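What Does It Mean to Be Fair When Someone Is Sick?

Imagine two people walk into a clinic in the town of Movham. One has a sore throat. The other has hurt her arm badly and cannot move it. The person with the sore throat got there first. Who should the doctor see first?

Most people say the person with the hurt arm, even though she came second. In a line for ice cream, the first person in line goes first. In a clinic, the rule is often different.

Questions like this belong to a subject called medical ethics. Ethics means thinking carefully about what is right and what is wrong. Medical ethics is the part that deals with doctors, nurses, hospitals and patients.

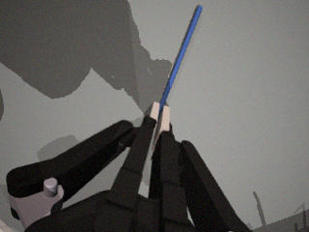 A computer picture of a robotic hand holding a blue rod.

Three ways to be fair

People who study ethics have found that "fair" can mean more than one thing.

The first way is to treat everyone the same. If there are 14 bandages and 14 people, each person gets one. This is easy to do and easy to check.

The second way is to give the most to the person who needs it most. A person with a big cut may need nine bandages, and a person with no cut needs none.

The third way is to do the most good for the most people. Suppose a medicine can help one very sick person a little, or help many people a lot. Somebody has to decide which is better. Grown-ups have argued over this for a very long time, and they still do.

A story to think about

Tiina Rantala is a nurse on the island of Caron. One winter there was a bad cough going around. There were 1,561 people living on the island, but the boat brought only 1,423 doses of medicine in December. The next boat was weeks away.

Tiina and the island's doctor, Vilho Huttunen, had to choose. They could draw names out of a bowl. They could give the medicine to whoever came first. They could start with babies and very old people, who get sicker from a cough than others do.

They started with the babies and the old people. Then they drew names for the rest. Some families were happy with this. One father was upset. He drove a bus, and he said that bus drivers meet sick people all day long and should have been near the front. Vilho told him he had a good point — and that he wished he had thought of it before.
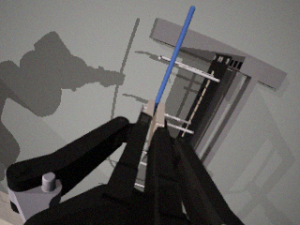
Was the father right? You can think so and still think Tiina and Vilho did a good job. In ethics, two people can both have good reasons and not agree.

Saying yes and saying no

Being fair also means listening. A doctor should explain what is going to happen and ask if it is okay. This is called consent. Children usually need a parent or another grown-up to say yes for them, but a good doctor will still talk to the child. You are allowed to ask what something is for. You are allowed to ask if it will hurt.

Words to know

Ethics: thinking about right and wrong.
Patient: a person being cared for by a doctor or nurse.
Dose: the amount of a medicine taken at one time.
Consent: saying yes to something after you understand it.

Talk about it

If you had been on Caron, who would you have put first? Would drawing names for everybody have been more fair, or less? Ask someone at home what they think, and ask them why.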